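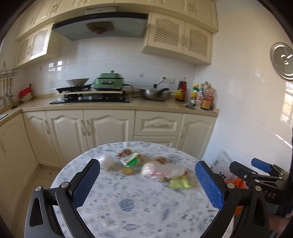 Round table top, white with pale blue and grey mottling.

Tokden Neutral Table Cleaner
565 ml bottle, case of 12
Maker: Vetine
Supplied by: Henriques Catering Supplies

Tokden Neutral is a water-based cleaner for table tops, counters and trays in canteens, staff rooms and small cafés. It removes grease, drink rings, sauce and dried sugar. It contains no bleach, no dye and no scent. The bottle is ready to use and should not be diluted.

Suitable surfaces
Sealed stone, marble-effect tops, glazed tile, melamine, stainless steel, painted metal and varnished wood. Oiled or waxed wood should be treated with the Sosora wood range instead. Unsealed marble and limestone can be cleaned with this product, but test a small area on the underside first and leave it overnight before going further.

Technical data
Form: clear liquid
pH as supplied: 7.2
Flash point: none
Foam: low
Shelf life: 24 months unopened, 9 months after opening
Storage: 5 to 30 °C, upright, out of direct sun
Spray head: adjustable, fine mist to narrow jet

Method of use
Clear the table of cups, plates and crumbs. Set the spray head to mist and hold it a hand's width above the surface. Apply two strokes for a small table and four for a large one. Wait 30 seconds, then wipe from the centre outwards with a folded cloth. Turn the cloth to a clean face for each table. Sticky marks may need a second pass – leave the liquid in place for two minutes and do not scrub with a green pad, as this dulls polished tops.

Rinsing is not needed on ordinary tables. Surfaces used for direct preparation of food must be rinsed with clean water and dried.

This product is a cleaner. It is not a disinfectant and makes no claim against bacteria or viruses. Where disinfection is required, clean first with Tokden Neutral, let the surface dry and then apply a separate disinfectant at the strength stated on its label.

Wear test
The current formula was introduced in March, following a change of surfactant. Vetine ran a repeat-wipe test on coated sample boards at its own bench. After 3,231 wipe cycles the gloss reading had fallen by less than two units. The previous formula lost five units under the same load. The test was overseen by Uthai Chaiyaporn, and the report can be sent on request. It covers matt and gloss coatings only. Textured tops were left out, as the meter does not give a stable reading on them.

Waste and disposal
Empty bottles can go with mixed plastics where the local service accepts them. Remove the spray head first; it contains a steel spring and belongs in general waste. Food wrappers and crumbs should be cleared into a bin before spraying. 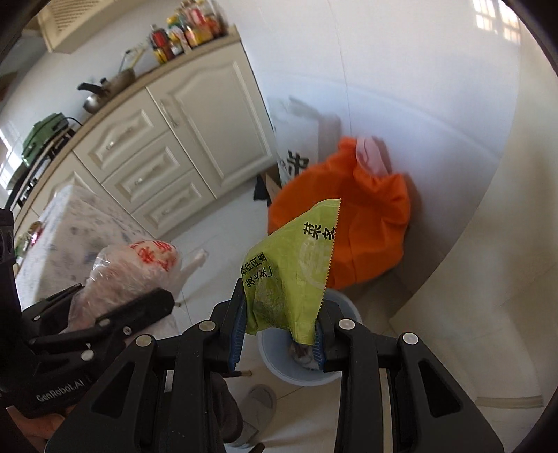 Used paper towels go in general waste. Cotton and microfibre cloths can be washed at 60 °C without fabric softener, which leaves a film and causes streaks on dark tops. Small amounts of unused liquid may be poured down a foul drain with plenty of water. Do not pour it into surface water drains.

Safety
Not classed as hazardous. May cause mild irritation to the eyes; rinse with water for several minutes if splashed. Gloves are advised for staff with dry or broken skin.

Ordering
Order code 344, sold by the case only. Spare spray heads are listed separately and fit all Tokden bottles of this size. Part cases cannot be returned once the outer seal is cut – please check the code before opening.

Page last revised 23 December 2021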